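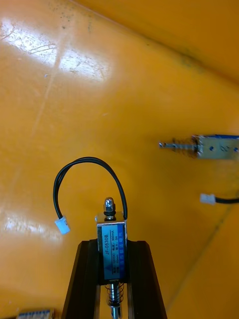 Solenoid kits go out to Lockwood repair benches

Parts supplier Grudarus will send 48 kits of small solenoids to the community repair benches at Lockwood in September, after a run of requests for replacement door latches and coin trays.

Each kit holds 20 pieces, among them the JF-0530B, a 12-volt DC type labelled at 300 mA. It has a boxy metal body with a return spring on the plunger shaft and a cap nut at the other end.

Benches logged 171 jobs last winter that stalled for want of a part, most of them at the Vakach Street site. Members are asked to check the voltage on the label before fitting – the kits also include 24-volt units in the same size.

Kits can be picked up from the front counter on Wednesday from 10 a.m.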